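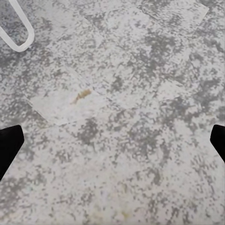 Lo que aprendí comprando una moto de ciudad

22 de agosto de 2025

Llevo semanas diciendo que no necesito moto, así que era cuestión de tiempo que acabara firmando por una. Es una Kender de segunda mano, pequeña, de un azul que en el anuncio llamaban "océano" y que a la luz del día tira más bien a bata de hospital. Me costó 1430 euros y una discusión conmigo mismo en el aparcamiento del vendedor.

La alternativa era la Haruna, nueva, con su olor a plástico y su financiación en cómodas cuotas. Fui a verla a Drandside, el concesionario de la carretera vieja, donde te sirven un café malísimo y te dejan sentarte en todo lo que tenga ruedas. El comercial me habló de consumos, de par motor y de una cosa llamada "experiencia urbana conectada", que por lo que entendí consiste en que el móvil te avise de que está lloviendo mientras te mojas. Le pregunté si cabía el casco bajo el asiento. Cabe, me dijo, según el casco. El mío no cabía.

La Kender

La primera semana la moto se portó como una señora. La segunda empezó a hacer un ruidito al frenar, un quejido agudo, de puerta de trastero, justo en los semáforos con más público. Cambié las pastillas y el ruido sigue ahí, aunque ahora frena mejor, con lo que me quejo menos que ella.

De consumo voy contento. Mi trayecto al trabajo son 10 kilómetros con tres cuestas, una de ellas francamente antipática, y paso por la gasolinera bastante menos de lo que temía. El folleto original prometía unas cifras preciosas, conseguidas imagino que por un jinete de cuarenta kilos, cuesta abajo y con el viento a favor. Yo desayuno fuerte y se nota en la aguja.

El baúl

Capítulo aparte merece el baúl, marca Plundik, comprado por internet. Las instrucciones venían en dos idiomas y en ninguno coincidían los tornillos. Tardé más de tres horas en montarlo y me sobró una arandela que he guardado en el cajón de las arandelas que sobran, donde ya hay cierto ambiente. Caben la compra pequeña, el chubasquero y unos guantes. El casco tampoco cabe.

Queda pendiente el invierno. En octubre le toca revisión y quiero ponerle puños calefactables, un lujo que hace un año me parecía de jubilado y que ahora miro en las tiendas con auténtica ternura. También tendría que cambiar el espejo izquierdo, que con el motor en marcha vibra tanto que todos los coches de detrás parecen el mismo coche nervioso. De momento giro la cabeza, como decía el manual de la autoescuela.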